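Store loyalty points are a bad way to save money, and I say that as someone who collected them for years. I had 3 cards on my key ring and a folder of paper coupons in the car. Last March I added up what it all came to.

At Besmont I had 1045 points. It sounds like a lot. It was worth $20 off, and only if I spent it in one trip before the end of the month. I bought a set of glass jars I didn't need and a bag of dishwasher tablets that I did. The tablets were $54 for the giant size, which I'd never have picked up at full price.

My neighbor Meinir Pugh does it differently. She keeps a short list of what her house runs through: coffee, laundry soap, trash bags, cat food. She knows the regular price of each one at Standine and at Nowakowski, and when something drops well below that she buys enough to last. She has no cards. She doesn't check an app in the parking lot.

I used to tell her she was leaving money on the table. Then we compared receipts for the same month and hers were lower. I had more stuff, and a voucher for Brilance that had already expired. 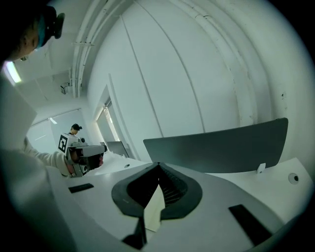
Vouchers are the part I object to most. A discount comes off the price today. A voucher is a promise to let you come back and spend again, and the store is counting on some of us to forget. If a $10 item gets you a $10 voucher, you have still paid $10.

I'm not against coupons. A coupon for soap you were going to buy anyway is fine, and I still clip those. But I've canceled two of the cards and moved the list to the fridge door. I kept the Besmont one for the gas discount, up to 20 cents a gallon, and I'll drop that too if they start making me use an app for it.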